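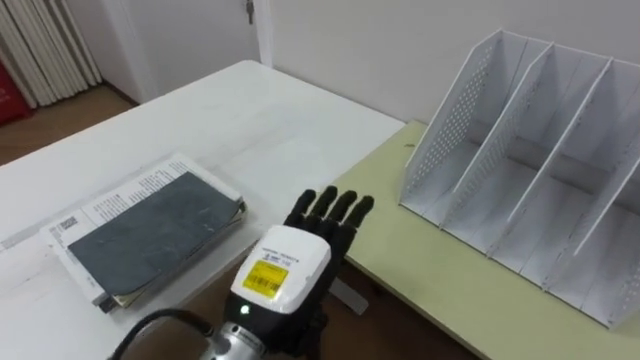 Page last updated: October

Letulton Graduate Program in Environment and Society
Progress report to the Pelletier Fund, second year

The fund asked for a plain account of whether joint teaching between the natural sciences and the humanities is doing what our proposal said it would. The short answer is that we can show it is happening. We can't yet show that it works.

Enrollment. The program has 33 students, all of them in at least one jointly taught seminar. The proposal called this "full participation." We would be careful with that phrase. The seminars are required, so the figure mostly tells you that students read the handbook.

Field sites. Work continued at Hernbridge, where students looked at grazing rights on the river meadows, and at Hundness, where they looked at the closing of the shellfish beds. Hundness went better. Residents there had questions of their own and were willing to argue with ours. At Hernbridge we arrived with a finished survey and got polite answers to it. The survey brought in 1,545 responses across both sites, a number that looks good in a report. A large share of them skip the open questions, and those were the ones the design depended on.

Teaching. Two courses were rewritten. The methods course now pairs oral history with water sampling, and student ratings went up. Ratings also went up in courses we left alone, so we make no claim for the change. The policy course lost its final project after the first term because the groups split the work by department and stapled the halves together. A shorter assignment has replaced it. Whether it produces any real exchange between disciplines is an open question, and faculty disagree.

Spending. Travel ran over and equipment ran under. We ask to move the difference, as the agreement allows. The line for "community partnership materials" is unspent, and we would like to drop it. It was never clear what it was for.

Next period. We plan to return to Hernbridge without a survey and spend the first visits listening at grazing meetings. We will also ask an outside reader to score a set of student papers with the names and departments removed. If papers from the joint seminars can't be told apart from the rest, we will say so in the next report.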